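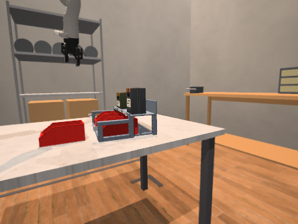 Annunziata Messina moved to Distau in June with two suitcases and a promise from her cousin that the apartment had a kitchen. It had a sink. She is a bookkeeper by profession, she lives alone, and she wanted to learn how to cook for one person without throwing half of it away. "In my mother's house we cooked for 12," she told me. "I did not know how to buy one carrot." Her first system was very simple: a red bin with an open front, the same type as the ones on the table and in the gray rack, where she puts everything which must be eaten this week. What is in the bin decides the dinner.

We met on a Tuesday at Rinaldi, the small grocery under her building, where she buys bread by the half loaf. She writes down every purchase in a school notebook, and in her first year the food cost her 3,165. "I was ashamed, because much of it went to the trash," she said. The second year she does not want to tell me yet, only that it is lower.

I asked what she eats when she is tired. "Rice, an egg, and whatever is getting old. I fry it hard - my mother would not approve." She cooks 200 grams of rice at one time and keeps the rest for the next day.
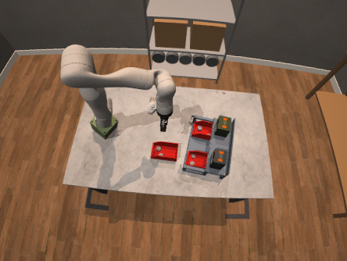 *Table with a robot arm, the gripper pointing down.*

Her neighbor Leonie Bolger is 92 and comes to eat on Sundays. She brings soup in a jar and strong opinions about salt. "She says I cook like a person who is afraid of the pot," Messina said, laughing. For these dinners she takes out the second plate, which she carried from Narnik wrapped in a sweater.

Does she miss the big table? She thought for some time. "I miss the noise. The dishes, no."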